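Ribbed soft fingers or rigid printed fingers for two small arms?

Posted in Grippers and End Effectors
681 views

Borislav Nikolaidis

Good evening to all. I hope this is the correct section, if not please move it.

I have two small desktop arms which stand opposite each other at one table. Each has a two-finger gripper. With the rigid fingers I had all last winter I could pick up nearly everything which is square, but round objects turned in the grip, and toy vegetables jumped out as soon as the fingers closed. A colleague in Cetthorpe told me to try the flexible fingers with diagonal ribs, the type which bends around the object. I ordered one set from Skekura and I printed a second set myself from a file of Drodatance.

My difficulties are the following.

First, with the flexible fingers the arm does not know well when it has closed. The motor current rises slowly, without a clear step, and my old threshold of 500 in the controller is never reached before the finger is bent too much.

Second, thin things which lie flat, for example a pencil or a screwdriver, are now harder than before. The tip slides over them.

Third, I must decide before August if I buy ribbed fingers for both arms or keep one arm rigid. The budget is small. What would you choose, and how would you compare them in a fair way?

Thank you in advance for each reply.

Skekura_user

Soft ones, always. I would not go back. Just lower your threshold.

Oh

Dear Borislav, I did the same comparison in spring for a teaching laboratory, so I will write what I learned. Please excuse the length.

About the threshold. One number for all objects does not work with flexible fingers. I stopped looking at the current alone. I command a closing position, I wait a short time, and I compare the commanded position with the measured one. If the difference stays constant, there is something in the grip. For my motors 55 was a good limit for soft objects, but your scale is surely different, so please measure it with the gripper empty and then with a soft toy, and take a value between.

About thin objects. The ribbed finger needs some height on the object to bend around it. For flat ones I come with the tip more vertical and I close slowly, touching the table lightly. It helped also to exchange only one finger of the gripper and to leave the other one rigid. The rigid finger works as a wall and the soft one pushes against it. It is not beautiful but for pencils it was my best result.

About a fair comparison. The mistake I made at first was to change too many things together. In my notes the procedure looks now like this:

1. Fix both bases and do not touch them until the end of the test. If one base moves a little, all taught positions are wrong and you will blame the fingers.

2. Check the cable of the wrist camera with the arm in its most extended and most folded positions. A cable which pulls on the wrist gives a force that you will see in your current readings.

3. Choose objects of different shape: something long, something flat with a hole, something round and soft, and a tool with real weight. Toy vegetables, a printed ring and a rotary tool are enough to begin.

4. Bring both grippers to the middle of the table, fingers open, and look at the height of the tips before the first run. A ribbed finger which is longer than the old one will press into the table if you keep the old positions.

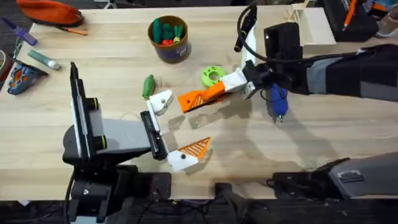
5. Do 16 attempts with each object and each pair of fingers, and write down also the type of failure. "Slipped" and "did not reach" need different repairs.

6. Repeat the first object at the end of the day. If the result is much worse than in the morning, look at the finger screws before you believe the other numbers.

For your budget question: I would buy ribbed fingers for one arm only, and use the home-printed ones on the other until they break. Mine cracked at the root, where the first rib begins.

Borislav Nikolaidis

Thank you very much, Oh. I have tried today the method with the position difference and it already recognises the toy carrot. The pencil I will try tomorrow, with one rigid finger as you wrote. Did you print your fingers lying on the side or standing?

Oh

On the side. Standing, the layers separated after a few days.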